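3 min read

Fruit and the thin green bag

Every shop in Sarwood with a fruit counter hands out the same flimsy bags, and every kitchen has a drawer where they go to breed. Ours won't shut. I've been reading up on what to do with them, mostly to put off sorting the drawer.

First, get the fruit out of the bag when you come in. I know, you were going to. Citrus left in thin plastic sweats, and one soft patch will spread to its neighbour while you're busy feeling organised. If you really can't face finding a bowl, at least leave the top open. 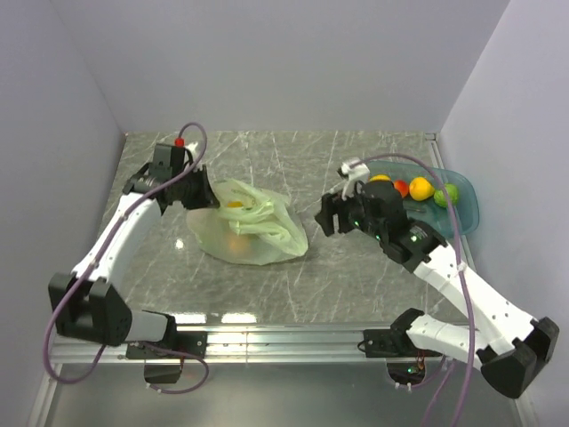 Two pieces of fruit, one yellow, one orange, still in the bag.

A knot is the other mistake. Twist the top and fold it over, and the bag lives to carry something else. Knot it and you'll be tearing it open with your teeth by Thursday – we've all got our methods.

Bags that survive can be shaken out, turned inside out and hung over a tap to dry. Fold each one flat into a strip, then into a triangle if you have that sort of evening. My neighbour Nithin Amin keeps nine in an old tea tin. I keep mine in a ball, inside another ball.

Anything torn or sticky goes. It won't get better in the drawer.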